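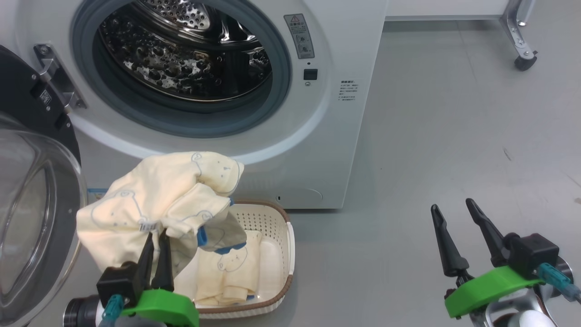
Left gripper holding the bear-print garment at the washer, right gripper open.

Bench Diary: Gripper Comparison, Laundry Station
May
Entered by Younes Tazi, Manipulation Group, Hasau

Search this diary Go

08:40. The station was opened and both arms were homed without fault. The purpose of the day was to complete the first side-by-side comparison of the two finger sets under consideration, namely the tapered black fingers supplied by Mivex and the flat padded fingers we have used since the station was built. The Mivex set was fitted to both arms for the morning session. The padded set was reserved for the afternoon. Controller settings were carried over from the previous entry and are not repeated.

The task was the loading task in its short form. The operator takes one garment at a time from the basket in front of the washer, brings it up to the door opening and releases it inside the drum. The door is opened by hand before each trial and stays open throughout. A trial is closed when the garment lies wholly inside the drum, or when the operator calls a stop.

09:15. Trials began with the baby clothes. These were placed first on the schedule at the request of the Chu office, which holds that small garments will separate the two finger sets more clearly than towels do. The pale yellow garment with the bear faces has a gray-blue cuff panel with piping along it, and I had expected the piping to be the easiest place to take hold. In the first attempts the tips slid off it. Better results were had by pinching the plain cloth a short distance away and accepting that the garment would rise crumpled.

The narrow tips have a clear advantage in the basket. They enter a fold without pushing the whole pile aside, and the operator was able to lift a single item from among the cream-colored ones in most attempts. The padded fingers, as earlier entries record, tend to bring up two items together. Against this, the narrow tips hold a small area of cloth, and a garment held at one point swings. On two occasions the loose end caught on the rim of the basket and the trial had to be stopped.

10:30. Fourteen trials were completed with the left arm leading. Nine were closed with the garment in the drum. Of the remainder, two were the rim stops noted above and the others were drops between the basket and the door. No damage to cloth was found on inspection. One loose thread at a collar was entered as doubtful, as I could not establish whether it was there at the start. A record of the condition of each garment will be made before work begins in future.

The right arm was used little in this block. The operator kept it low and open, ready to take the trailing end, but in practice the handover was attempted only when the left arm had already reached the opening, and by that time there was little room to work. I have asked that the second grasp be made earlier, while the garment is still above the basket.

11:20. A word on the cameras. The head view is adequate for the basket and for the lower part of the door opening. It is less helpful inside the drum, where the perforated steel gives back a mixture of dark and bright patches and the depth reading is poor. The operator reported judging the release largely by the position of the wrist. The Pukden camera, which is offered with a wider exposure range, should be tried in the same position before any decision is made on lighting. I do not wish to change both at once.

The teal cables were checked at the connectors after the block. Both were seated. The cable on the left side was found to be under slight tension when the wrist was turned fully outward, and the tie on the forearm was moved to give more slack.

13:10. The padded fingers were fitted. The change took longer than planned on the right arm, where one screw had been overtightened. Force limits were reset to the values used in the last padded session, and the zero position was checked twice.

Four trials only were completed before the left actuator reported a temperature warning and the block was suspended. All four reached the drum, though in two of them a second garment came up with the first. I do not consider this enough to set against the morning figures, and no comparison should be quoted from today.

15:45. The station was closed. The padded block will be repeated in full after the actuator has been examined. The basket is to be packed in the same order as this morning, with the yellow garment at the left side. Mivex has been asked in writing whether the tapered fingers can be supplied with a ribbed inner face.

Outstanding: garment condition record; Pukden camera mount; replacement screw for the right finger plate.

Contact the Manipulation Group | © Hasau | Back to top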